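Small Networks and Where to Put Them
Handout 4, revised January 23, 2023
Warrick Gilchrist

Read this before the Halliday lab. The Asbridge reader covers the same ground in its chapter on racks, and I disagree with a good deal of it.

1. Does it need a rack?

The reader says yes, always. I doubt it. A rack earns its floor space when you have several units that share a power feed and get serviced by the same people. For one switch and a modem, a shelf will do. Vendors such as Vikgate will sell you a cabinet for that switch anyway, and the quote Clem Cartwright brought in last August came to $1,424 before anyone had asked what was going inside it.

2. Open frames

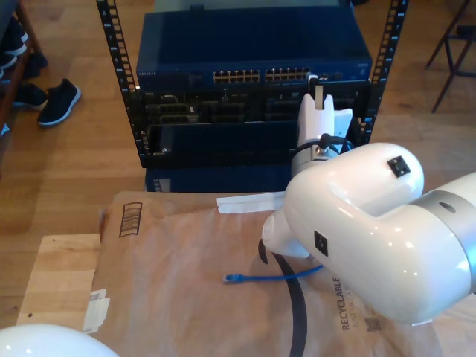
Fig. 1. Square-hole rails, NETGEAR switch at the top, black chassis below it.

Square holes take cage nuts, so a stripped thread costs you a nut and leaves the rail alone. That much of the sales talk I accept. "Better airflow" I would like to see measured. An open frame also lets in dust, sleeves and curious visitors, and the brochure is quiet on all of them.

Switch at the top is a habit many installers treat as law. It suits cable that arrives from overhead. If yours comes up through the floor, ask why you are paying for the extra length.

Heavy units go low. I have no quarrel with that one.

3. Cable color

Every few years someone proposes a color scheme: blue for desks, another color for phones, another for uplinks. Junmont had one, printed and laminated. It lasted until the first evening they ran short of the right color and used what was in the drawer.

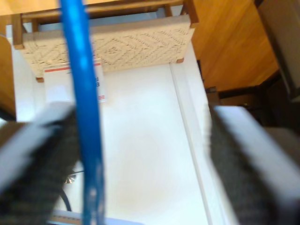 A label at each end survives this sort of thing much better. Write the port number and the room. Leave out the name of the person at the desk, who will move.

4. Before next session

Trace one cable run in your own building, end to end, without unplugging anything. Allow 30 minutes. Note every point where the label and the port disagree, and bring the list even if it is blank — though I will want to hear how you checked.

Reading: Asbridge, chapter 7, skeptically.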